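Workshop notebook, Paper and Binding Conservation
Entry dated 2022-11-18

Subject: Ustthorpe parish ledger, 1832. Paste trials and spine lining.

The text block has been out of its boards since August and has now settled flat enough for work on the spine to resume. The old animal glue came away under a methylcellulose poultice applied for 10 minutes at a time and lifted with a bone folder. Two sections near the front still carry a hard brown residue along the fold. It was decided to leave this in place, as the paper beneath it is thin and has already split at the sewing holes.

Wheat starch paste was prepared in the usual manner, soaked overnight and cooked slowly with constant stirring. The first batch was discarded. It had caught on the bottom of the pan and showed small translucent lumps which did not pass the horsehair strainer. The second batch was cooked at a lower setting and was satisfactory. Colleagues are reminded that the timer on the left burner runs fast and should not be relied upon.

Three dilutions were tested on offcuts of the Grunuseck lining paper. The thick paste gave good tack but cockled the sheet badly at the edges. The thin paste soaked through within a minute and left the lining without strength when peeled. The middle dilution, brushed out twice and left to stand before laying down, gave an even bond and released cleanly with moisture after a full night under weight. This is the dilution to be used for the ledger.

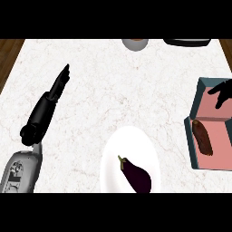

Grain direction was checked on every sheet before cutting. One sheet in the Grunuseck packet had evidently been turned at the mill or by the supplier, and its grain ran the short way. It has been marked in pencil and set aside for interleaving. The remaining sheets are sound, although the shade is somewhat warmer than the previous order. The difference will not show once the spine is covered.

Sewing supports: the original alum-tawed thongs are intact at the head and tail and broken at the middle two stations. Extensions in linen tape were considered and rejected on grounds of bulk. Frayed linen cord, pasted out and laid along the old slips, was tried on the practice model and opened well. The joint did not bind at any point, and the model has been left on the shelf above the press for anyone who wishes to handle it.

The Wilczyńska treatment notes, consulted this morning, recommend lining between the supports only and leaving the supports themselves bare until the boards are attached. The reasoning given is sensible for a heavy account book which must lie open on a desk. The same notes advise against any lining over the shoulder. The present spine has very little shoulder left, so the question hardly arises.

Leather: the Cultano calf sample has been rejected. It pares easily, but the surface marks at the slightest pressure and the dye moved when tested with a damp swab. An undyed skin will be requested instead, to be toned in the workshop. The reverse of the old spine piece has been cleaned and is being kept between blotters. The gilt year is still legible and the piece will be laid back over the new leather if it can be made to lie flat.

Ink: the entries at the back of the volume are in a paler iron gall ink with slight haloing. No aqueous treatment is to be carried out on those leaves – surface cleaning with a soft brush only. The pages with tear repairs are listed on the slip inside the folder. More than 20 repairs have now been completed in thin kozo tissue, and 5 remain, all at the lower fore edge.

Outstanding: replace the blotters in the nipping press, which have become stained. Order strainer mesh. Refrigerate the remainder of the second batch and discard it if it sours. Spine lining to begin once the residue on the first sections has been looked at again under raking light.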